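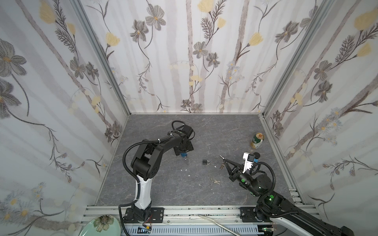 Home and Garden > Locks and Keys

Mixed-up padlocks and keys, one of them stiff

Posted by Renji Tsuji, March 2025
Viewed 1,000 times

I have ended up with a black padlock and a small blue one, and a collection of keys that may or may not belong to them. There is a little bunch of silver keys on a ring and a brass key on its own. They came out of a drawer when we moved to Ganville, and I want to use the blue one on the bike shed and the black one on the side gate before May.

The blue one takes a silver key and turns, but it is stiff and I have to wiggle it. The black one won't take that key at all. The brass key goes about halfway into the black one and stops. I haven't forced it.

What I would like to know:

Is there a sensible way to work out which key goes with which lock, without bending anything?

What should I put in the stiff one? I have cooking oil, a can of general spray oil and a pencil. There is a hardware shop in Gorville but it is a bus ride away.

If the black one has no key, is it worth having one cut?

I've been trying them on a flat surface with the keys kept next to the locks, so at least nothing is going missing now. There is no number stamped on the black lock that I can find. The blue one has something on the bottom but it is too worn to read.

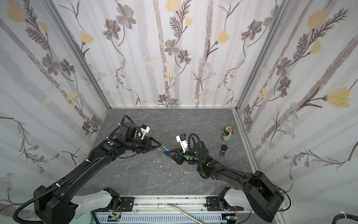
Answers

Hinata Hoshino

Do the matching first and leave the oil until later.

Take one lock and try every key in it, both ways up. Push the key in straight with your thumb and finger only. If it stops, take it out. A key that goes halfway and stops is nearly always either the wrong key or meeting dirt, and you can tell which by shining a torch in. Fluff and grit show up quite well. Pick out what you can see with a wooden cocktail stick, tap the lock keyhole-down on a folded cloth, and try again.

When a key turns, tie a bit of coloured thread to it straight away. I did a box of 17 padlocks for our allotments like this and the thread saved me going round twice. Any key that fits nothing goes in an envelope with the date on it.

Leave the lock open while you are testing. If the shackle is up, you can turn the key and see the catch move, and you won't shut yourself out with a key that only half works.

For the stiff one, don't use cooking oil. It goes sticky. Rub the pencil over both sides of the key until it is grey, put it in and out ten times or so, then wipe it and repeat. If that helps, buy a tube of graphite powder next time you are in town. A drop of light oil where the shackle enters the body is fine.
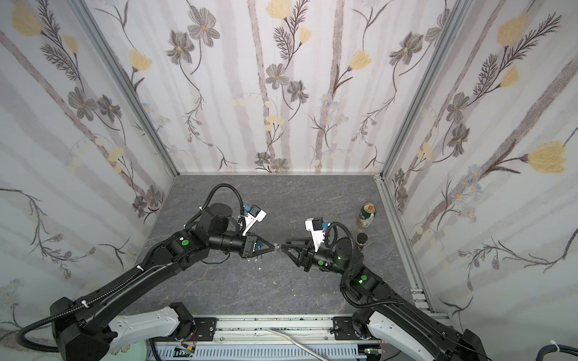

Can and small bottle over to one side, middle kept clear for the fiddly bit.

gatepost56

Just buy a new one. Small padlocks are cheap, and getting a key cut without an original to copy usually costs more than the lock did. Keep the blue one if it works. I wouldn't trust either on a bike shed though, get a decent hasp as well.

Mrs Ullari

I agree about the pencil. It worked on my coal bunker lock, which had been outside for years. Check the key too. If one of the keys on the ring looks less worn, use that one and keep the other as the spare. A worn key can make a good lock feel stiff.

Also, put the spare somewhere other than on the same ring. We lost both together.

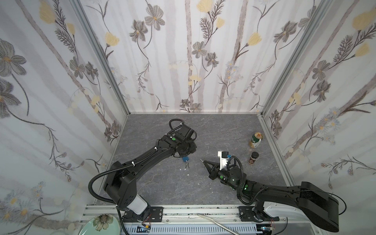

Blue padlock with its keys beneath it.

Follow-up from Renji Tsuji

Thanks all. Pencil done, and the blue one turns without wiggling now. The brass key still stops halfway in the black one after a clean, so I think it belongs to something else. It's in an envelope. I'll get a new lock for the side gate and a hasp for the shed.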